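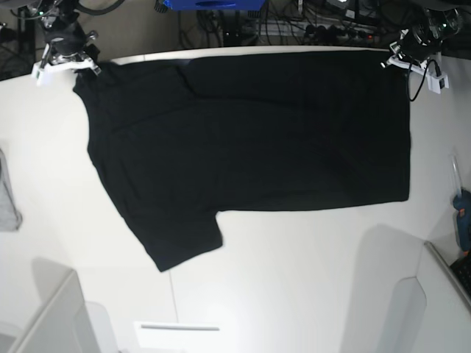
The Laundry Question

I have folded laundry nearly every day since my second kid was born, and I'm not even good at it. So when my editor asked whether I'd like to spend a day watching machines try to do housework, I said yes before she got to the part about the drive to Clindale (three hours, one gas station, terrible coffee).

What I wanted to know was simple. Can a machine do my chores yet? I don't mean in a slick video with music on it. I mean on a Wednesday, with the pile I really have.

My host was Ognjen Radulović, who runs the small workshop at Lotesum and has the patience of a man who has watched a great many shirts slide onto the floor. He started me off with T-shirts, and I'm glad he did, because I'd have guessed they were the easy part. Everybody who visits guesses that, he told me. A mug is the same mug wherever you set it down. A T-shirt is a different object every time you let go of it.

A black shirt on a white table is about as kind a setup as you could ask for, with the fabric standing out sharp against the top. Two arms, one gripper at each upper corner, and the shirt spread sideways between them. I've held a shirt in that same pose ten thousand times without a thought in my head. My hands know where the corners are. They know when they've picked up two layers instead of one. A pair of stiff plastic fingers has to get by on a lot less, and once you start thinking about it, you can't stop. I went home and folded a towel with my eyes shut just to see (fine, by the way, slightly crooked).

Then there are the sleeves! The body of a shirt is a nice big rectangle and it mostly goes where you pull it. A sleeve does what it likes. It flops down toward the middle of the table, or tucks itself underneath, and now the neat plan you had for a rectangle is a plan for a rectangle with a tail. Radulović calls sleeves "the reason I am still employed."

The practice it takes is staggering. His team put 3,000 folds into their first round of training, all short sleeves, all adult sizes. When they tried the result on a fresh set of 113 shirts from a thrift store, 40 came out in a state he'd be willing to put in a drawer. I asked to see the drawer-worthy ones and, well, his standards are higher than mine. I'd have passed a good many more. My husband would have passed every last one.

Shop floors are further along, and that makes sense to me now. At Bergmann, a packing outfit on the other side of town, I watched a machine set jars into cartons for most of an hour, and it never looked bored or dropped one. The foreman there, a cheerful woman who asked me to leave her name out, said it handles 900 cartons in a shift. But it's the same jar. Same carton, same height, same light over the belt. When a carton turns up with a bent flap, a person walks over and straightens it with one finger. She reckons that finger is worth more than the rest of the line, and she was only half joking.

My house is all bent flaps. The dishwasher has a rack that needs a nudge. The vacuum (we own one of the little round ones, and I love it) eats a sock every week and then sits under the couch calling for help. I tried a laundry helper called the Inell at a friend's place back in May, a boxy thing you feed shirts into one at a time, clipping each one on by the shoulders. It folded beautifully. It also took me longer to clip the shirts than to fold them, and my friend now keeps her sweaters on top of it.

I asked Radulović the rude question over lunch. When do I get one? He chewed for a while. A machine that folds shirts somebody has already laid flat, he thinks, could turn up in hotels and laundries before long. One that takes the whole warm heap out of my dryer, finds the toddler sock inside the pillowcase, turns the jeans the right way out and puts everything in the correct bedroom, he wouldn't put a year on. He has two boys. He does their washing on Sundays, by hand, in front of the soccer.

I got home after nine. There was a basket waiting at the bottom of the stairs, and I sat down on the second step and started with the T-shirts.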